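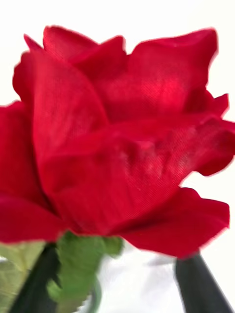 Zudville flower maker moves rose line to heavier cloth

4/20/22

Pultero, the artificial flower workshop in Zudville, has changed the cloth it uses for its large red rose and will ship the new version to stores from August. The older rose stays on sale until stock runs out.

The new petals are cut from a polyester weave supplied by Brislow, a textile mill that until now has sold mostly lining material. The cloth weighs 60 grams per square meter, heavier than the one it replaces, and is dyed before cutting. Pultero used to cut white cloth and dye the petals afterward by hand, a method that gave a darker center and a paler rim but also left visible differences between batches. Buyers who ordered in spring and again in fall often complained that the two lots did not match when placed in the same vase.

Cutting is done with steel dies on a flat press. The cloth is first coated with a thin starch size on the back so that the edge does not fray, then stacked and pressed. After cutting, each petal is shaped over a heated metal form. The temperature matters more with the new cloth. If the form is too cool, the petal opens flat again within a few days in a warm room. If it is too hot, the surface takes on a shine that shows under store lighting. The workshop tested several settings over the winter and has now fixed one for the outer petals and a lower one for the small petals near the heart of the flower.

Curling of the rims is still done by hand with a heated rod. Pultero looked at a machine for this step but found that it produced the same fold on every petal, and the finished heads looked stamped. Hand curling takes longer and will remain the slowest part of the job. A trained worker finishes 7 heads in an hour, including assembly.

Assembly has changed in one respect. The old rose was built on a foam core with the petals glued in rings. The new one has a wound cotton core, and the petals are threaded over the stem wire through a center hole, with glue applied only at the base. The method is older than the foam core and was common in the trade before molded plastic parts became cheap. It uses less glue, and a loose petal can be turned or replaced without tearing the ones beside it.

The weave remains visible at close range. Pultero considered a coated cloth that would have hidden the grain, but the coating cracked along the folds when the petals were bent. The company's product sheet now states plainly that the petals are woven and that the grain can be seen on the broad faces of the larger ones. Most customers view the flower from across a table or a room, where the grain blends into the color.

Leaves are made separately by Gashi, a small firm that also supplies wreath parts to craft stores in the region. They arrive already wired and are taped to the stem in the last step before packing. No change to the leaves is planned this year.

The first trial run came to 1,208 finished heads. Of these, almost 900 went to florists and window dressers for testing, and the rest were kept for fading checks. In the fading test, sample heads are placed behind south-facing glass and compared with a reference head stored in a closed drawer. Red is the most difficult color in this respect and tends to shift toward orange or pink, depending on the dye. Pultero says the first results are acceptable for indoor display but has not rated the rose for outdoor use, and it does not recommend it for cemetery arrangements or uncovered porches.

Care instructions have also been rewritten. Dust should be removed with a soft, dry brush, working from the heart of the flower outward. A hair dryer on the cool setting is suitable for deep folds. Warm air should be avoided - it relaxes the shape of the petals. The heads should not be washed, as water softens the size on the back of the cloth and the edges may start to fray. Flattened petals can be reshaped with the fingers and will usually hold if the flower is left upright overnight.

Packing was revised at the same time. Heads were previously shipped side by side in a shallow tray, and those at the corners were often crushed on one side. The new carton has a card insert with a hole for each stem, so that the heads hang clear of the walls. Fewer fit in a carton, and freight per flower goes up slightly. Pultero expects to recover part of that through fewer returns.

Prices for the single stem will rise with the August shipment. The bouquet version, which has smaller heads, continues in the old cloth for now. White and yellow are to follow in the heavier weave once Brislow has confirmed the dye lots, and orders for those two colors are not yet being taken.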